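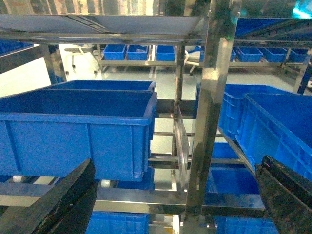 Blue bins on the steel racking, Ulbridge.

Back from the Junwood open day and typing this up before it all goes out of my head. Train was late, phone on 4 per cent, notes on the back of a parking ticket that isn't even mine. Bear with.

For anyone new: Junwood are the disc people. They press and pack for a lot of the small film labels, the ones that do the nice slipcases and the booklets with essays in that you mean to read. If you own anything from Nukosel it was probably boxed up in Ulbridge. I own far too much from Nukosel. So when the newsletter said open day, April, free, book a slot, I booked a slot.

Got there for 10. Industrial estate, other side of the ring road from the station, no pavement for the last bit. Wear proper shoes if you go. Sign on the gate is tiny, I walked past it and ended up at a tile warehouse. Very nice man at the tile warehouse. Apparently I wasn't the first.

17 of us in the morning group. Mostly blokes my age in film t-shirts, one family with a pushchair, two students who were doing something for their course and asked much better questions than the rest of us. Lanyards, bad coffee, good biscuits. Then a safety talk and a short film about the history of the place, which was shown off a streaming link and buffered. At a disc factory. Big laugh.

Started with mastering, so before anything gets pressed. You don't see a lot, a room with monitors and the blinds down, but this was where the talk was best. They explained how a title can come back from the label again and again over tiny things. Subtitle timing. A chapter stop that lands half a second into a line. The menu music looping with a click. One release went round 5 times over the menu alone, they wouldn't say which one, and half the group immediately tried to guess. (My money's on the Lo box. That menu is STILL slow.)

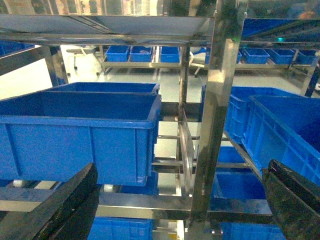
Someone asked about deleted scenes, why some discs have loads and others get a trailer and a photo gallery. Answer was mostly paperwork. The footage might exist but the music on it was never cleared, or only the temp track was ever laid down, or the person who'd have to sign it off can't be found. And then storage on the disc itself, every extra you put on takes bits away from the main feature unless you pay for a second disc. Which I sort of knew but it's different hearing it from the people who have to make it fit.

Also commentaries. They say commentaries are the cheapest extra going in terms of space and the most likely to turn up late. There was a label once who sent theirs over the morning the job was due to go to press. It went in. Nobody had listened to the end, and apparently there's a good two minutes of somebody looking for their car keys. I want this disc very badly.

Pressing next. Behind glass, so you're looking in through windows, and it's loud even through those. Less to say about it than I thought as the guide was competing with the noise and I was stood at the back behind the pushchair. What I caught: the time per disc is seconds, the waiting is all in the setting up, and small runs are a pain for that reason. A run for a boutique label can be finished before lunch and then everything gets changed over again. They want the small labels though. Big studio orders have dropped off and it's the collectors keeping the lights on. Got a little cheer, that.

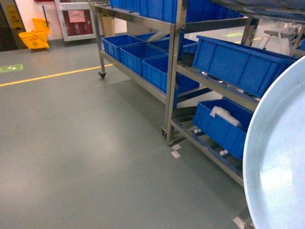

Lunch was sandwiches in the canteen. Egg or cheese. I had egg. Ended up sat with the students and a couple from up north who'd driven down specially and have a whole spare room of steelbooks, still in the wrap. We had the wrap argument. I open mine. I will always open mine.

Afternoon was packaging, and this is the part I'd go back for. So much of what we pay extra for is fiddly stuff done at the end. Booklets, art cards, posters folded so they don't crack on the face. They passed round rejects, slipcases with the spine printed a hair off centre, and I could not see it on most of them untill it was pointed out, then couldn't unsee it. Went home and checked my shelf. I've got 2 bad ones. Wish I hadn't looked.

Numbered editions got a lot of questions. Yes the numbers really are in sequence, no you can't ask for a particular one, and yes people do write in about it. Low numbers mostly go back to the label and what happens after that isn't Junwood's buisness.

Q and A at the end went on a bit. Will 4K replace Blu-ray for the small labels, not soon, costs too much for most catalogue titles. Is DVD dead, no, still sells, especially telly and anything with Christmas in it. Will they do a factory shop, they looked at each other and said they'd think about it. Several of us said please. 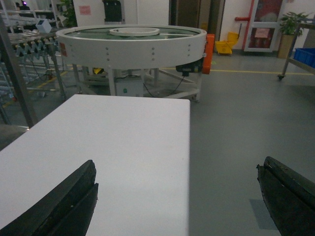 Only real grumble is the timings. We were meant to be done by 3 and it was gone 4 when we handed the lanyards back, and I know at least one person missed a coach. And I'd have liked longer in the mastering room and less of the company history, which is on their website anyway.

Freebies! Tote bag, a pen, and a blind bag disc each from the overstock pile. I got a Nukosel one I already have. Swapped it at the gate for a Hungarian western I'd never heard of, no idea if it's any good, will report back.

Practical stuff for the next one, which they think will be autumn:
Book early, the slots went in a day
Parking is fine, the bus isn't
No photos in mastering, they're strict on it
Bring a jumper, packaging is freezing
Eat before you go if you don't like egg or cheese

Right, that's the lot. Lo box menu theories in the comments please. Review of the western later in the week if I get chance.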